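Keeping a modded game stable: workshop notes

Load order

Set the load order before the first launch and write it down in a plain text file. Master files go first, then large landscape changes, then towns and interiors, then patches. A patch must load after every file it refers to. If two mods edit the same cell and no patch exists, the lower one wins and the upper one loses its edits in that cell, sometimes including the navigation mesh.

Install in batches of 4. After each batch, start a new game, walk through one town and one interior, then quit to the desktop. A fault that appears at this stage belongs to the last batch or to its interaction with something earlier. Installing everything at once and testing afterwards takes longer.

Saves

Do not remove a scripted mod in the middle of a playthrough. The scripts stay in the save and go on calling files that are no longer there. Texture and mesh replacers can be removed at any time.

Keep 7 manual saves in rotation and turn off autosave on travel. Quicksave is acceptable outdoors with no combat running. Copy the save folder to a second drive every Sunday, together with the load order file, as a save is of little use without the list it was made under.

Textures

Most complaints about poor frame rate come from texture size. Clothing, banners and small clutter do not need the largest version. At normal viewing distance a 2K cloth texture cannot be told apart from a 4K one, and it uses a quarter of the video memory. Reserve the large files for landscape and architecture.

For cloth, the normal map matters more than the colour map. A twill needs its diagonal rib in the normal map; if the rib is only painted into the colour, it goes flat under torchlight. Check that the rib runs the same way across mirrored parts of the mesh. 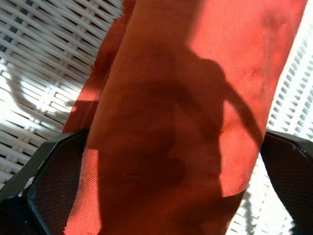

Marichka Pavliuk disagrees on the size limit: she runs the Clellcombe tavern overhaul with every banner at 4K and says the stutter only stopped when she rebuilt the distant detail files, with the banners left as they were. Her advice is to rebuild those first and shrink textures second.

That order is sound if the distant detail is out of date. Rebuild it after any change to landscape, trees or buildings, and delete the old output before generating the new one. Mixed output leaves floating walls and flickering roofs.

Plugin cleaning

Clean only what the sorting tool reports as dirty. Read the mod page first, as some authors leave identical records in place on purpose. The Cerkness village patch had 954 such records flagged, and removing them broke two door links. Back up the plugin, clean it, load a test save and go through each door.

Crash on start

Usually a missing master. Open the mod manager, look for the warning beside the plugin name, and either install the master or disable the plugin. If no warning is shown, disable the lower half of the list and try again, halving each time until the fault is found.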